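Swapping grippers, part two: the small black one

Last time I wrote about the soft two-pad gripper and why I took it off after a month. A couple of people asked what went on in its place, so these are my notes on the replacement. I have used it most evenings through April and I think I know it well enough now to say something useful.

For anyone new, I have one white arm on a bench and a short list of household jobs I try to get it to do. Open a drawer. Press something down. Pick up a flat thing and put it somewhere else. I don't do this for a living. I write the control code in the evenings and my day job has nothing to do with it.

The new gripper is the Ranix. Hưng Hoàng had one sitting in a box after he moved to a bigger model, and he sold it to me for less than half of what he paid. It is narrower than the soft one and a good bit shorter, with small hard fingers. I had to change the tool offset in the controller, and I got it wrong twice. The first time I entered the length from the catalog drawing, which leaves out the adapter plate. The second time I measured it myself and typed the number into the wrong axis. After that it was fine.

Mounting took one evening. The bolt pattern matched. The cable did not, and I had to wait 5 days for one with the right connector. I now keep cables on the outside of the arm under black straps, one near the wrist and one lower down. I used zip ties before and cut them off every time I changed something. The straps are cheap and I can redo the whole run in a few minutes. Leave more slack at the wrist than you think you need. I pulled a plug half out during a slow turn and spent an hour looking for a software fault.

For the drawer test I use a little oak-colored cabinet with a black bar handle. The soft gripper was bad at this. The pads were too thick to get in behind the bar, so it ended up pinching the handle from the front and slipping off. The Ranix gets a finger behind it without much trouble. I ran 28 pulls with each gripper from the same starting pose. The soft one opened the drawer on 3 of them. The Ranix missed 4 and opened it on the rest, and all of the misses came after I had bumped the cabinet and not moved it back.

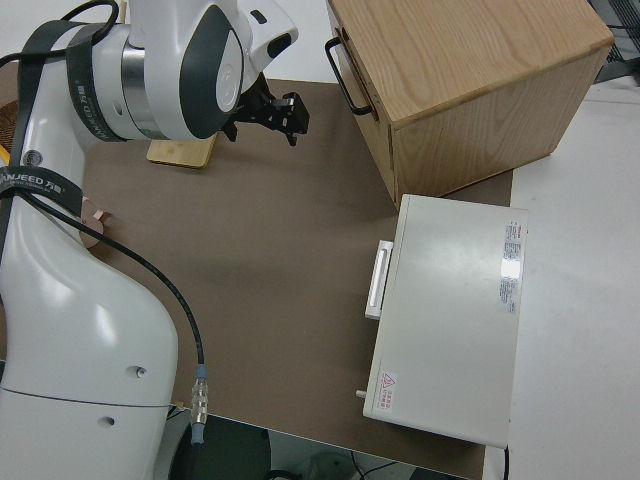

What it does worse

Flat things. I have a thin wooden board that the soft gripper could pick up by squashing down over the edge and squeezing. The hard fingers need to come in at the right height, and if they are a little low they hit the table. I have the force limit set low, so it stops and complains, and then I have to clear the fault by hand. Teodor Brekke suggested putting thin rubber on the fingertips. I tried a piece cut from a bicycle tube and it helped with grip but made the fingers too thick for the drawer handle again. I took it off.

It is also louder. The soft one made almost no sound. This one clicks when it closes all the way, and I have had to stop running it late at night.

The controller

I run everything through the Kirura controller now. Before that I used the Messina, which I liked, but the gripper driver for it was out of date and I didn't want to write my own. The Kirura setup pages are ugly and the manual skips things. It does let me change gripper settings while the arm is powered, and that saves me a restart every time. Assunta Marras has the same controller and sent me her config file, so thanks to her for that. If you use it, check the payload value first. Hers was set for a much heavier tool and my arm drifted upward when I put it in hand-guiding mode.

Next

I want to try the board again with a tilted approach, coming in from one side with the wrist turned. I also want to run the drawer test with the cabinet moved on purpose between pulls, a few inches each time, and see how far off it can be before the finger misses the handle. I'll post the numbers when I have them. The soft gripper is for sale if anyone wants it, pads and adapter included. Email is on the contact page.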